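Course handout, Unit 6
Pattern and repeat in printed surfaces
Introductory course in surface design, Devton evening program
Version of Wednesday, February 28, 2018

Please read this handout before the next class. It covers the repeat unit, the main repeat layouts, scale, and how to hang a patterned cloth or paper so that the joins stay quiet. Dyes and inks come in Unit 7, so I leave them out.

1. What a repeat is

A repeat is the smallest piece of a design that can be copied again and again to fill a surface. On a roll of wallpaper it is usually a rectangle. The height of this rectangle is called the vertical repeat, and the width is called the horizontal repeat. When a supplier gives only one number, it is nearly always the vertical one. Check this before you order.

A beginner often draws one beautiful motif and then copies it on a square grid. From near it looks fine. From the other side of the room the eye finds lines between the motifs, and these lines become stronger than the motifs. We call them alleys. Most of the work in this unit is about how to break them.

Animal prints are a good first exercise, for the spots have no top and bottom and you can turn each one a little. A leopard-style print can also be moved far away from nature. The color may be pink, and the rosette may be rounded until it is almost a heart, and people will still read it as leopard. What they recognize is the spacing and the broken outline.

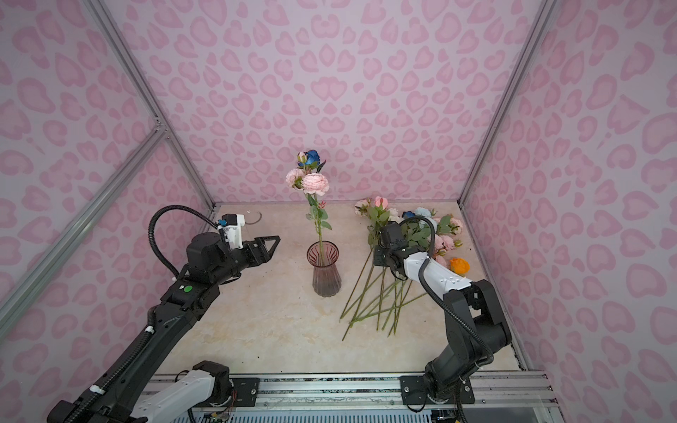
2. The common layouts

Block repeat. The units stand directly above and beside each other. It is the easiest to print and the easiest to cut, but alleys show quickly.

Half-drop. Every second column is moved down by half of the vertical repeat. This is the standard for wallpaper. The eye goes diagonally and the horizontal alleys disappear.

Brick. The same idea, turned. Every second row is moved sideways by half of the horizontal repeat. It is used more for cloth than for paper.

Tossed. The motifs look scattered and point in all directions. The word is misleading — a tossed layout takes the longest to draw, and under the scattered motifs there is always a strict unit.

Stripe and ogee. We will look at these in class with the samples from Fleltton. You do not need to prepare anything.

3. Testing your unit

Cut your drawing in half from top to bottom and exchange the two halves, so that the old outer edges now meet in the middle. Fill the gap that appears there. Then do the same from left to right. After this the unit will join to itself on all four sides.

Make at least nine copies, three by three, and put them on the wall. Go back as far as the room allows and half close your eyes. If you see a stripe, a hole, or one motif that calls louder than its neighbors, mark it with pencil and correct it in the unit, never in the copies.

4. Scale

Scale is the relation between the motif and the surface where it will live. A motif of 223 mm can be calm on a long wall and very loud on a cushion. Always print one full unit at real size. The screen will lie to you about scale, even when the colors are right.

Scale also depends on what stands in front. A dense print in one color family, for example dark pink on pale lavender, works nearly like a plain wall when you go far enough away. A print with strong contrast does not, and it takes attention from everything near it.

Two patterned surfaces can share a room if they are different in scale or in kind. A faint marble pattern in beige beside a strong spotted print is an easy pair, as the marble has no clear motif and does not compete.
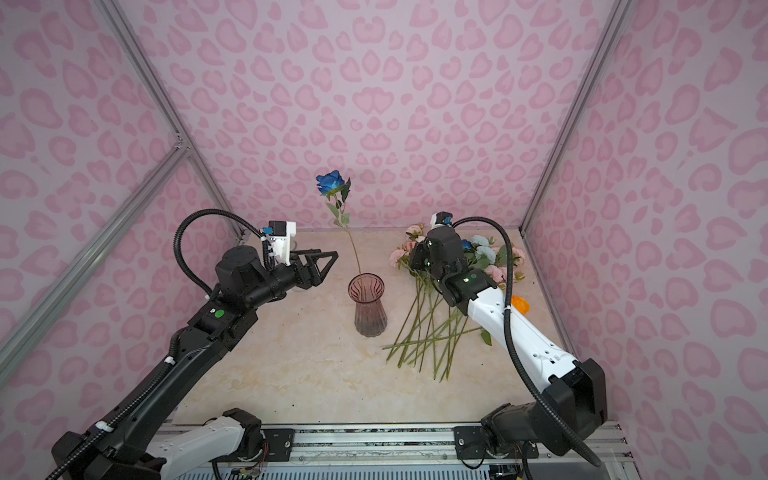

Oei wrote in the course forum that the easy pair is too safe, and that students should first try two prints of the same scale to see for themselves why it fails. I accept the point. If you have time, do both and bring both. Oei also asked if a half-drop can be tested with only four copies. It can, but with four you will not catch a diagonal alley, so please keep to nine.

5. Corners and seams

A pattern is designed flat, but it is hung around corners. Three walls mean two inside corners, and in each one the unit is interrupted. Inside corners are seldom straight. Do not fold a full width into the corner. Cut it so that a narrow strip goes around, then hang the next piece over this strip with a new plumb line. You will lose a little of the match. With a small irregular print the loss is hard to find, and with a stripe it will be seen every day.

Fabric panels are more forgiving than paper, because cloth can be pulled a few millimeters. Pull evenly. If you pull only at the top, round motifs become ovals.

A rail or a molding over the corner hides the seam completely. Some teachers consider it cheating. I do not.

6. Calculating the quantity

Divide the wall height by the vertical repeat and round up to the next whole number. Multiply again by the repeat. This is your cut length. For a wall of 1,785 mm and a repeat of 223 mm you need nine repeats, so each length is cut at 2,007 mm. The rest is waste, and it must be in the price.
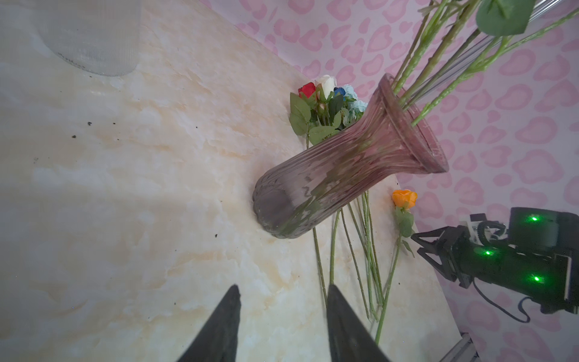 Does a half-drop always need more paper than a block repeat?
It depends on the wall height. Often you can cut from two rolls in turn, one for the odd lengths and one for the even, and then the difference is small.

7. Homework

a) Draw one unit for an animal print in two colors. Neither color may be brown, black or yellow.
b) Test it as a block repeat and as a half-drop, nine copies each.
c) Calculate the cut length for a wall of 1,785 mm, using your own vertical repeat. Show the steps.
d) Read the chapter on layouts in the Ultolix sample book, which is on the shelf in room 117. It may not leave the room.

Write your name on the back of every sheet. Sheets joined with tape should be folded with the tape inside.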